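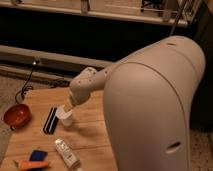

OSTAVTHORPE, December

How to Clear and Sort a Small Tabletop
By Jamila Jayasinghe

A table near the door or in the middle of a room collects small things. A cup stays after breakfast, a tube of something gets put down next to it, and by Sunday there is no room left to write a letter. This method is for that kind of clutter: a handful of small items on a wood table, such as a white cup, a red-orange bowl, a squeeze tube lying on its side. It takes one person 32 minutes the first time, including the wipe-down. After that it goes faster.

What you need

One tray or shallow box
A soft cotton cloth, plus a second one for drying
Warm water with a drop of dish soap
A small trash bag
A felt pad or two for anything that will live on the table

Step 1. Take the cups first

Pick up cups before anything else. A light plastic cup tips over easily, and whatever is left in it ends up in the seams between the planks. Lift it straight up and carry it to the sink. Don't slide it across the wood. If there is a ring underneath, leave it for Step 5.

Step 2. Bowls next

Check that a bowl is sitting flat before you reach past it. One that is resting at a tilt will roll when bumped. Glossy bowls should be held with a hand on each side. If the bowl is used for keys or change, empty it into the tray and wash it. Most catch-all bowls have not been washed in a long time.

Step 3. Tubes

Hand cream, ointment, toothpaste and glue all come in the same sort of white squeeze tube, and the printing wears off with handling. Read the label before deciding where it goes. If you can't read it, throw it out.

For the ones you keep:

Wipe the threads and close the cap tight.
Press the contents down from the flat end toward the cap.
Store it standing on the cap if the cap is wide enough. Otherwise lay it in a drawer with the printed side up.

Creams and ointments go to the bathroom or bedroom. Glue goes with the tools. Don't keep the two in the same drawer.

Step 4. Cases, combs and other flat things

Long flat items tend to get left at an angle and take up more of the table than they should. Put them in the tray, lined up along the long side. Decide on each one when the table is clear. Combs go back to the bathroom and get rinsed. Cases get opened and checked, and empty ones can be used for pens.

Step 5. Wipe the wood

Wring the cloth out until it no longer drips. Wipe along the grain from one end of the table to the other, then dry right away with the second cloth. On a plank surface, run a corner of the cloth down each line between the boards. Crumbs collect there.

For a water ring, dry the spot fully and wait until the next day. Many pale rings fade by themselves. If one does not, rub in a little furniture wax along the grain. I use Provora on my own table, but any clear paste wax will do. Test it on the underside first.

Step 6. Put back 2 things

Choose two items that earn their place on the table. Put felt pads under them. Everything else in the tray goes to its own room now, while you still have the tray in your hands.

If the table fills up again

Look at what came back. If the same tube is on the table every evening, the drawer you picked is too far away. Move the storage closer. A narrow wall shelf beside the table solved this at our house on Hikham Road.

Next in this series: sorting a kitchen drawer without emptying it.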